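June 2019

The rain finally quit this morning and I walked the long way down to the creek before breakfast, in my old green boots with the split heel, which let in water exactly as you'd expect. I don't mind. The honeysuckle has come out all along the fence by the feed store and the smell of it was so thick after the wet night that I stood there like a fool with my hood still up, just breathing, until a truck came by and splashed me to the knee.

I've been meaning to write down how the choir business is going, partly so I'll remember it and partly because I keep turning it over at night when I should be sleeping. We have 12 of us now, which sounds like plenty until you learn that only two are tenors and one of those has a hip operation coming up. The concert in Fesstead is in August. When we said yes to it back in the winter it seemed so far off that we might as well have promised to sing on the moon, and now I look at the calendar on the pantry door and feel my stomach drop a little.

Tonight we worked on the Welsh hymn again. I love it so much and I cannot get my mouth around it. I have the words taped up over the sink, and on the bathroom mirror, and I sing them to the dog, who leaves the room. The second verse has a line that climbs and climbs and then holds, and the altos are supposed to sit underneath it, very quiet and steady, like a floor. We are not a floor yet. We are more of a trampoline. But there was one time through tonight, the third or maybe the fourth, when it all settled and I could feel the hum of it in my breastbone, and I thought, oh, there it is, that's why I drive out on a wet road after a full day's work. Then somebody coughed and the sopranos went sharp and we all laughed and had to start over.

The hall was cold, even in June. It holds 900 people in the old photographs, or so the plaque by the door claims, though I have never seen it with more than a couple of rows filled, and they've taken out most of the balcony seats. I always sit in the same chair, the one with the wobble, and I'd be put out if anyone took it. We had tea in the break from the big urn, and there was a lemon cake with poppy seeds that I had two slices of and would have had a third if I hadn't been thinking about the high notes.

I drove home by way of MacPherson, which adds 20 minutes and isn't sensible, but the light was so pretty. It was that long yellow light that comes in low after rain and gets in under everything. The lake was flat as a plate. There were two herons standing on the far side, not fishing, not doing anything, and I pulled over by the boat ramp and ran the whole hymn through with the windows down. I got the second verse right! Every word of it, all the way up the climb, though of course I was singing the tune and not my own part, so it doesn't count for much. Still, I was so pleased with myself that I sang it again and got it wrong.

I should say something about my voice, because it has been worrying me. It isn't what it was. There's a place in the middle, right around where I used to be most comfortable, that has gone a bit sandy, and some nights I open my mouth and don't know what will come. My mother's went the same way at my age and she simply stopped singing, and the house was so much quieter afterward. I don't want to do that. I've been doing the humming exercises from the library book, four of them, morning and evening, and drinking the sage tea (awful) with a big spoonful of honey (less awful). I think it may be helping. I'd like to think so, anyway.

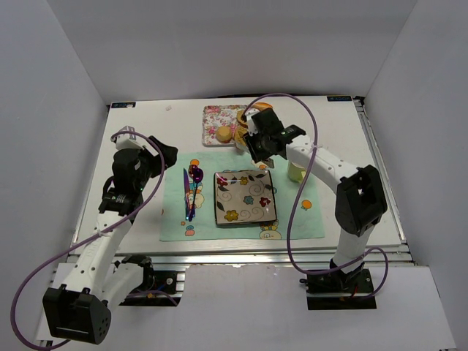 What I keep coming back to is how much I want this one to go well. It's been a thin sort of year, with the job at Brillier winding down and the winter going on as long as it did, and Tuesday or any other night, it's been the singing that got me out of the chair. I don't suppose anyone in Fesstead will know or care whether the altos came in a hair late. I'll know, though. I want to stand up there in my good blue dress and be, for once, a proper floor.

The dress needs letting out, by the way. I tried it on before supper and got as far as the ribs. There's a good inch in the side seams if I unpick them carefully, and I have that spool of navy left over from the curtains, so I might sit down to it tomorrow if the light is decent. Shoes are another question. The black ones pinch, and we stand for nearly the whole second half.

It's late now and the frogs have started up down by the culvert, hundreds of them by the sound of it, and not one of them worried about the second verse. I've left the window open a crack so I can hear them. The dog is asleep on my feet and I need to remember three things for the morning – call about the gutter, take the library book back and renew it if they'll let me, and buy more honey, the dark kind if they have it. And practice the third verse, which I haven't even looked at yet.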